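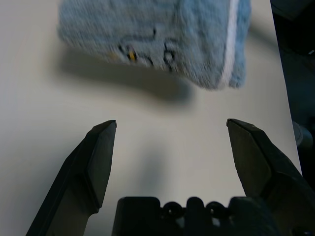 Socorro Grajales

Luik opened its shop to visitors on Tuesday, and I went mainly to see the Cedum, the two-armed robot they want to sell to cafes and care homes. I run a lunch place with 13 tables, so wiping up is a large part of my day. Admission was free. You sign a sheet at the door and get a badge.

The job on show was a spill on a cream tabletop, with a light blue terry towel to clean it up. Each arm ends in a black two-finger gripper with a small white camera at the wrist. The fingers are long and tapered. I asked if they tear cloth, and Lalit Bajpai, who ran the demo, said terry loops are harder on the software than on the towel. Anything soft changes shape every time it is picked up, and the robot has to look again before each grab.

Visitors may stand close. Go to the side if you can, as the arms block a good part of the table from the back.

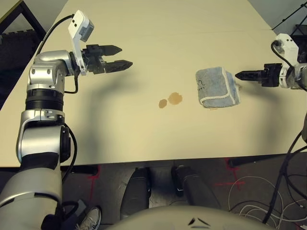 My main complaint is speed. I could have done the table and the chairs in the time it took to get through one round, and Bajpai agreed with me. He said the Cedum is set slow when guests are in the room and would not give me a figure for normal use. I would want that in writing before talking about price.

Noise is fine. We talked over it without raising our voices. Floor space is a bigger problem. The base needs room in front of the table, and there are cables on the floor that I would not accept in a dining room. Ona Krūmiņa from the sales side told me the cafe version will have them tucked away. I have not seen that version.

She also said a lease would include 2 service visits a year, with training for up to 20 staff. I have six.

As an open day it was well run. Questions got direct answers, the coffee was decent, and I was out by noon. As a product, I would wait. A bigger kitchen with a long closing shift might get some use from it now. I am going back in July, when they plan to show it with plates on the table.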